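Ploruvum Building Services Portal
Ticket log: Tilahun Residence, sloped site, lower terrace level
Category: Defects liability, building envelope
Priority: 3
Status: Closed, subject to monitoring
Lodged: 22/12/2018
Lodged by: Ayantu Shiferaw, owner's representative
Assigned to: Renato Dizon, project architect

Issue as reported
Water staining has been observed on the ceiling of the lower-level study, directly beneath the upper deck. Staining follows rain driven from the south-west and does not follow light or vertical rain. The owner requests that the cause be identified before the ceiling is repainted in the specified colour.

Entry 1, R. Dizon
Drawings for the upper deck reviewed against the as-built set. The membrane upstand at the sliding door sill is shown at 93 mm above the finished membrane level. The door suite is the Floller lift-and-slide unit, installed by Grirkby. The study ceiling is to remain unpainted until further notice.

Entry 2, K. Mulder, Grirkby
Attended site. Deck pavers lifted along the full length of the door. Upstand measured and found to comply with the drawing. Deck outlets were clear. A flood test was carried out with the outlets plugged and no moisture was recorded at the ceiling. The membrane is therefore excluded as the source.

Entry 3, R. Dizon
The result of the flood test is accepted. The contractor is asked to carry out a directed hose test of the door head, jambs and sill, working from the bottom upwards, with an observer in the study.

Entry 4, K. Mulder, Grirkby
Hose test completed. Moisture appeared at the ceiling when water was applied to the western jamb at sill height. The sill end dam was found to have separated from the jamb flashing. Sealant had been applied over dust and had not bonded.

Entry 5, P. Jõgi, site supervisor
Rectification carried out as follows.
1. Western jamb cover trim removed and retained for reuse.
2. Failed sealant cut out and substrate cleaned and primed.
3. End dam refixed and sealed to the jamb flashing. Eastern jamb opened and treated in the same manner.
4. Hose test repeated at both jambs. No moisture recorded. Pavers and trims reinstated.

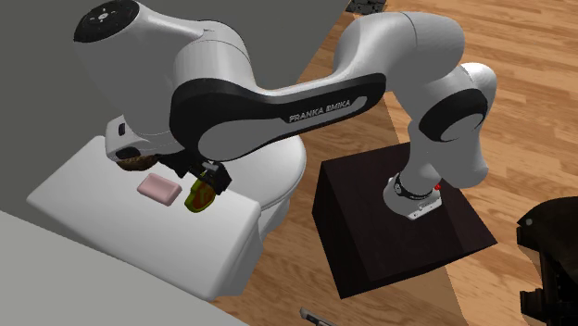
Entry 6, Y. Esquivel, contract administration
Rectification is accepted under the defects provisions at no cost to the owner. Repainting of the study ceiling may proceed once moisture readings have returned to normal. The amended jamb detail is to be added to the maintenance manual. Should staining recur, the owner's representative is requested to reopen this ticket and to note the wind direction at the time.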